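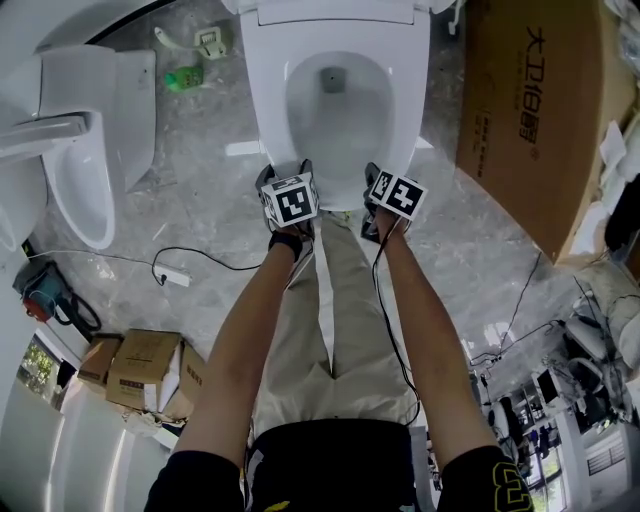
What brings somebody back to a long video game they stopped playing months ago?

Mostly a small unfinished job they can still remember. In our interviews and in the play logs, returning players tended to go straight to something modest they'd left half done, and the main story came later, if it came at all.

Figure 1. Gloved hands, a cube marker on each, at the front rim of a toilet bowl.

4. Coming back to Cellodari

4.1 Why I went looking at lapsed saves

I should own up to where this section comes from. I'd put a good chunk of a winter into Cellodari, got as far as the flooded observatory, went on holiday and didn't touch it again until the following October. When I finally loaded my save I was standing on a roof holding a rope and a bag of turnips, with no idea why I'd wanted either. I spent the whole arvo wandering about trying to work out what past me had been up to, and I had a lovely time (the turnips, I'm fairly sure, were for the goat).

Most of the writing on player retention treats that gap as a failure. A player leaves, the line on the chart drops, and somebody in marketing gets a talking-to. That's fair enough if you're selling subscriptions, but Cellodari is a game you buy once, and the people who leave it for half a year aren't costing anyone a cent. I wanted to know what the return looks like from the couch. What do people do first? What have they forgotten, and does forgetting bother them?

4.2 Who we asked and what we had

The survey went out through the Saretgate players' forum and closed on 4 September 2018 with 436 usable responses. To count as usable a response had to come from somebody who'd stopped playing for at least a season and then gone back, however briefly. I was pretty relaxed about "briefly". If you loaded the save, looked at your inventory in horror and turned the console off, you were in.

From that group, 156 people also agreed to share their play logs. We collected these with Udonine, a little logging tool that sits beside the game and writes down menu visits, map openings, fast travel and quest changes. It doesn't record voice or video and it has no clue what you're thinking, which is a real limit, and I'll come back to it. Then I ran long interviews with 13 players, mostly over the phone, a few in the back room of a games shop with the kettle on.

A word on the forum, seeing as it shapes everything that follows. Saretgate is a friendly, slightly obsessive place where people post maps they've drawn by hand and argue about crop rotation. Anyone who hangs around there after quitting a game is already half inclined to go back to it. So please don't read these results as applying to everybody who ever owned a copy. The bloke who bought it in a sale and hated the tutorial isn't in here.

4.3 The first session back

I'd expected people to open the quest log first. That's what it's for, and Moradi clearly put a lot of work into it: each entry has a short recap written in the main character's voice, with her grumbles about the weather and everything. Interviewees spoke warmly of the recaps. They also mostly didn't read them until they were already confused.

What the logs showed instead was a lot of walking. The usual first session started with the player moving around the immediate area, opening and closing the inventory, then opening the map and zooming all the way out. A few pressed every button in turn, which shows up in Udonine as a glorious mess of crouching, whistling and accidental lantern lighting. One interviewee called this "checking the limbs still work", and I've borrowed the phrase in my own notes ever since.

After the wandering came the job. People picked up something small: watering a garden, finishing a fence, delivering a letter they were carrying. The main story was sitting right there with its own marker on the map, and players went round it. When I asked why, the answers were surprisingly shy. Several people said they didn't feel ready for the story yet, as though it would be rude to turn up at the observatory without having brushed up on the controls. Another told me she wanted to "earn my way back in", and then laughed and said it was only a game, and then talked about it for a further half hour.

4.4 Forgetting as a problem, and as a treat

There are two kinds of forgetting in these accounts and they feel quite different to the people doing it. I've called them losing the hands and losing the thread.

Losing the hands is forgetting how to play: which button rolls, how long to hold the rope, when the parry window opens. Almost everyone found this annoying. Cellodari's tutorial can't be replayed from an old save, and survey comments on that point were blunt (one was a single word, and I can't print it). Some people started a second save purely to use the opening chapter as a practice room, then went back to the old one. Others never went back. They liked the new save better and just stayed there, and the old character is presumably still up a tree somewhere.

Losing the thread is forgetting what was going on: who the miller is, what the brass key opens, whether you'd promised the ferryman anything. I thought this would be the bigger complaint and I was wrong. Plenty of players enjoyed it! They talked about reading their own leftovers like a detective, guessing at plans from whatever was in the bag. A chest full of blue dye meant something, and working out what it meant was a puzzle the designers hadn't set. I recognised my turnips straight away.

The trouble comes when both go missing together. A player who's lost the thread but still has the hands can potter about quite happily until things make sense. Take away the hands as well and they're likely to meet a wolf before they've remembered how to run. In the interviews, the return attempts that fizzled nearly always involved a fight in the opening minutes. Where you saved matters enormously, then, and most of us choose that spot with no thought at all, usually at bedtime.

4.5 Notes to self

A smaller thing I hadn't planned to ask about: some players leave themselves messages. The game has no notebook, so they improvise. They name a horse after the next town they meant to visit. They drop a lantern at the mouth of the cave they haven't explored. One player lined up apples along a path, pointing towards the mill, and was delighted on coming back to find the apples still there (Cellodari never clears dropped items, to the despair of anyone playing on older hardware).

Udonine couldn't see any of this as message-leaving. In the logs an apple on the ground is an apple on the ground, and I only learned what it meant by asking. I've since gone back through the shared logs looking for odd runs of dropped items, and there are some very tempting ones, but without the player to explain them I can't tell a signpost from a full bag. I've left them out of the coding.

For the same reason I've been careful with the inventory visits. A long stretch in the inventory might be somebody puzzling over a brass key, or it might be somebody who's gone to put the bins out. The logs treat the two as identical. Where a visit ran long and nothing was selected, I marked it as unclear and didn't use it in the comparison of first and second sessions, which is taken up in the next section along with the players who restarted.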